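Ticket 283: Frame drops and jaw drift on hand-held gripper, B unit
Component: hand-held grippers / wrist camera
Status: Open, waiting on parts
Reporter: Paula Filip

Summary
We are comparing two hand-held grippers before we order more of them, the Lelley and the Motaung. The Lelley B unit loses camera frames in longer takes and reports a jaw width that creeps upward. The Motaung does neither on the same controller.

Setup
Both grippers run through the Binico controller, firmware 58, wide lens, default exposure. Recording goes to the Stellirum logger. Takes are 18 minutes.

Steps to reproduce
1. Power the controller and wait for the green status line in the logger.
2. Close the jaws fully and zero the width.
3. Record a full take, opening and closing at a normal working pace.
4. Close the jaws fully again and read the width.

Expected: width back at zero, no gaps in the video timestamps.
Got: width reads 3 mm with the jaws shut. Gaps start late in the take, usually two or three frames at a time.

Log
First entry. Swapped the USB cable between the two grippers. The gaps stayed with the Lelley B unit, so the cable is cleared.

Second entry. Moved both grippers to the other port on the controller. No change. Also tried the Lelley A unit, which drifts less than 1 mm and drops nothing.

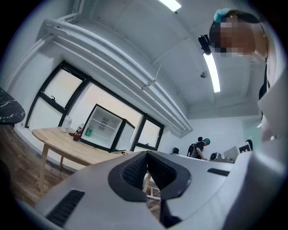 Third entry. Lowered the bitrate by 30 percent on the B unit. Gaps are gone in two takes out of three, drift is the same as before. I now think these are two separate faults and would like to split the ticket once the parts are in.

Fourth entry. Opened the B unit. The encoder magnet turns slightly on its shaft when pushed with a fingernail – it should be glued. The A unit's magnet is solid. Camera board looks fine, connector reseated. Ran one more take at full bitrate and the gaps came back after almost 10 minutes.

Workaround
Zero the width between takes and keep the B unit on the lower bitrate. Mark those takes "reduced" in the logger so they stay out of the comparison.

Still to do
– Glue the magnet and repeat the drift test
– Fit the spare camera board, ordered in February
– Run the Motaung for a full afternoon with the same settings

Please don't update the controller firmware until the last item is finished.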